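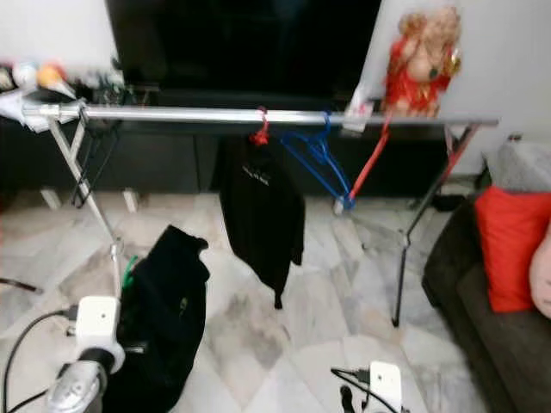
Trekico Two-Hand Collection Kit: a review after 13 days of laundry

By Carter MacLeod
Nov 20, 2021

The Trekico kit is sold to small teams that want to record demonstrations for a learning system in ordinary rooms. You get two grippers, a head camera, a recording unit, a set of cables and a license for the software. An operator performs a task with the two grippers, and the kit stores the camera video along with the gripper positions. The recordings are then used to train a policy.

I paid full price for mine. I had previously used the Brolico starter set, which is cheaper, and I will compare the two where it matters.

The job was laundry. We wanted examples of taking clothes out of a container, getting them onto hangers and putting the hangers on a drying rack. Horațiu Nedelcu and I took turns as operator. We finished with 1190 episodes that passed the software's checks, and a smaller set that did not.

Setup

The printed guide covers 14 steps and most of them are clear. Step 6 is not. It tells you to zero both grippers "in the neutral pose" and the drawing of the neutral pose is on a different page, under storage. We did it wrong the first time and had to throw out a morning of recordings, as the left gripper had an offset in every one of them.

After that was fixed, startup was quick. Turn on the recording unit, wait for the tone, close each gripper once, open it once, and the software marks both hands as ready. The Brolico set needs a calibration board every time you move to another part of the room. With the Trekico I could work at the rack, then turn to the sofa, and carry on with the same calibration.

The software asks for a task name, an operator name and a one-line instruction before it will record. You can't skip these fields. I found that annoying on the first day and useful by the end, when we had to sort everything by task.

The grippers

The grip is good. Cotton T-shirts are easy to pinch at a single layer if you come in at a low angle. Thick hems are fine too. Thin synthetic fabric slips, and I often had to take a second grab at it. I left those second grabs in the data. A policy that never sees a missed grasp has no example of what to do about one, and the software lets you tag an episode as "recovered" so you can find it later.

Hangers are harder. A plastic hanger hook will turn in the fingers when the neck of a shirt pulls against it. Trekico sells rubber finger sleeves as an extra and I would buy them again. They should be in the box.

The hands are heavier than the Brolico ones. I could work for a while without trouble, but Horațiu is not as tall as I am and had to reach up more at the top bar. He preferred the picking task, where the clothes are lower down.

Camera and lighting

Dark clothes are the main weak point. A lot of what we recorded was black shirts, and when they were heaped together the default exposure made the pile look like one shape. You can't see where one sleeve stops and the next shirt starts. Locking the exposure a little brighter helped a lot. The setting is in the advanced menu, and it resets to automatic after every firmware update.

The plush toys and cushions stayed on the sofa behind the work. I would suggest leaving ordinary things like these in place and moving them between sessions. With the Brolico set we recorded everything against the same bare background, and the policy we trained did badly as soon as the background changed.

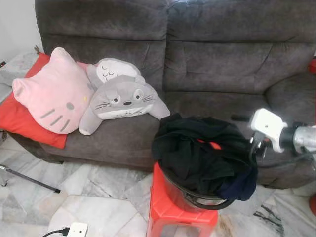
Picking from the pile

We ran this task with the container up on a plastic stool in front of the sofa. The instruction was "take one item from the pile." It sounds easy to record and it took the longest to get right.

The problem was consistency between the two operators. I took whatever was on top. Horațiu looked for an edge or a collar first. Both are fine methods, but mixed together under one instruction they gave the model two different ideas of where to reach. We wrote down a rule (nearest visible edge, top layer only) and recorded the task again from the start. The kit can't solve this for you. The manual could at least mention it, and it doesn't.

What the kit does well is replay. You can play back two episodes next to each other with the gripper paths drawn over them. That was how we spotted the difference in the first place. The Brolico viewer only plays one file at a time.

Refilling the container between episodes also takes time. We tried always dropping the clothes back in the same way and ended up with piles that looked too much alike. Stirring them by hand between episodes gave more variety and cost only a few seconds each.

Cables

There are too many cables. Each gripper has its own, and they run down to the recording unit with enough slack to loop across whatever is below. They lay over seat cushions, caught on the feet of the rack and once pulled a shirt off its hanger in the middle of a good episode. Clip them to your sleeves or along your arm before you start. The Velcro ties in the box are too short for this, so I used ones from the Kandasamy tool pouch I already own.

A wireless version is listed as coming in January. If cables bother you, I would wait for it.

Moving around the room

The position tracking depends on what the camera can see, and a shiny floor is not much help to it. Large glossy tiles reflect the lights, and the reflections move as you move. When I looked mostly at the floor while walking between tasks, the software would sometimes flag the episode with a yellow "low confidence" mark. It recovered when I raised my head and had furniture or a table edge in view. A mat would probably fix it. I did not try one.

Battery life on the recording unit is fine for a working session. It charges slowly. We bought a spare battery from Skasanley that fits, though the door is a bit tight with it in.

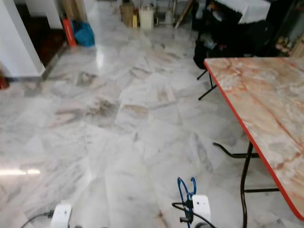
Data and export

Export is plain and reliable. Each episode becomes a folder with the video, the gripper data and a text file with the instruction and tags. I had no corrupted files. The upload tool is slow with large batches, so I split ours into groups of 12 and let them run overnight.

The automatic checks look for dropped video frames, missing gripper data and episodes that are too short. They don't look at whether the task was done. A recording of someone missing the shirt and stopping will pass. Somebody has to watch the episodes, and you should plan for that time. Horațiu did most of ours and he was stricter than I would have been.

Support answered two of my three emails. The answer on gripper offset was correct and came the next day. The one on exposure resetting got a form reply. The third was a billing question and I am still waiting.

Who should buy it

If you have a real task in mind and two people to share the work, the Trekico kit is worth the extra money over the Brolico. The grip is better and moving between spots in a room is much easier. For a single person trying out the idea at home, the Brolico set is enough, and you can put up with the calibration board.

I would like to see the finger sleeves included, a rewritten step 6 and an exposure setting that stays where I put it.

Rating: four out of five. I am keeping mine, and the next task on our list is folding.

Contact | Copyright 2021 Carter MacLeod | Back to top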